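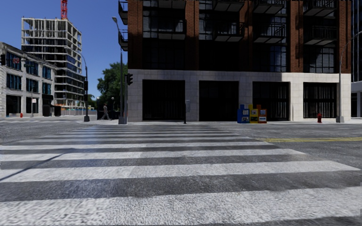 Crosswalk with worn striping, far sidewalk corner beyond.

Exposure Therapy Group: Changes to Intake and Session Format

4 October 2018

The anxiety program at the Hekent clinic has revised its intake procedure for the adult exposure group. The changes apply to new referrals only. Clients already enrolled will finish under the old schedule.

Intake now takes place over 2 appointments. The first is a structured interview covering symptom history, current medication and any prior treatment. The second is used to build the fear hierarchy, a ranked list of situations the client avoids. Each item is rated for expected distress before treatment starts and rated again at discharge. Items should be specific enough to schedule. "Crowds" is too broad to use; "standing in the checkout line at a grocery store at 5 p.m." can be used as written.

Group size is capped at 4. Under the previous format, larger groups left too little time for individual review of homework, and several records came back with the distress ratings missing. Korkor Mahama will run the daytime group and Lụa Đoàn the evening group. Session length is unchanged.

Clients should record distress at the start of each exercise, at its highest point and at the end. The form also asks for the predicted outcome and the observed outcome. Please fill in the prediction before the exercise. A prediction written afterward tends to drift toward what happened and is of little use in review. Safety behaviors, such as carrying a water bottle or calling a relative during the exercise, go in the last column.

The group does not handle prescriptions. Questions about dose, side effects or stopping a medication go to the prescribing physician. Clients taking a sedative as needed should mention it at the first appointment so that timing can be worked out with the prescriber.

Referrals are accepted from primary care, from psychiatry and from clients directly. Forms go to Genowefa Adamczyk at the front office. The next groups start in November.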